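Grindlow hall to keep its blue plates after all

The blue plastic plates at Grindlow village hall have survived a second attempt to replace them, and will go on serving sausage rolls for the foreseeable future.

A meeting in October, called to settle the matter in twenty minutes, ran until the lights in the car park went off. Those present voted to spend nothing on crockery and to put the money towards the kitchen tap instead, which has been dripping for longer than some of the people who complain about it have lived here.

The hall bought 200 of the plates for a harvest supper long enough ago that opinions differ on which vicar said grace. A proper white china set, with matching bowls, had been priced at £1,007 by Gachanja, the catering suppliers on the Clavine road. Delivery was extra. So were the saucers.

Bergþóra Riis, who put forward the china, told the meeting that the hall was losing wedding bookings to Clavine, where they have real plates and a man who folds the napkins. "People come to look round, they like the beams, and then somebody opens the cupboard," she said.

Bent Bach spoke for the plastic. He has washed up at most hall events since he retired and pointed out that he has yet to break one, though he dropped an entire stack down the back steps after the quiz. He was asked whether this had been a test. He said it had been raining. 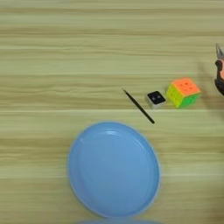

Page last updated: October, 4.15pm

The plate itself was passed round during the debate, and several people who had eaten off it for years admitted they had never looked at it. It is sky blue, with a raised rim in a paler shade and a shallow flat middle. Elínborg Bergmann said it looked rather well on the wooden table. Mrs Riis said most things did.

There was a brief detour into paper plates, proposed from the back and abandoned once gravy was mentioned. A compromise under which the hall would own china for weddings and plastic for everything else fell on the question of cupboards. The hall has one, and half of it is bunting.

The vote was not close. Mrs Riis asked for her disappointment to be minuted and it was, with one spelling mistake, which she has also asked to have minuted.

The tap will be seen to by Grarero, the plumbers, who have quoted for a new washer and warned that it may not be the washer. The hall's kitchen fund stands at £3,567, and anything left over will go on tea towels. Suggestions as to colour should be kept brief.

Định Hồ, who takes the bookings, said a few of the plates had wandered off over the years and he would like them back. They tend to leave with a slice of cake on top and clingfilm over it. Anyone with one at home can leave it in the box inside the porch, and he promises not to look up who it was.

The harvest supper goes ahead as usual, with doors at 6.30pm. Bring your own cutlery, as the forks are being discussed next.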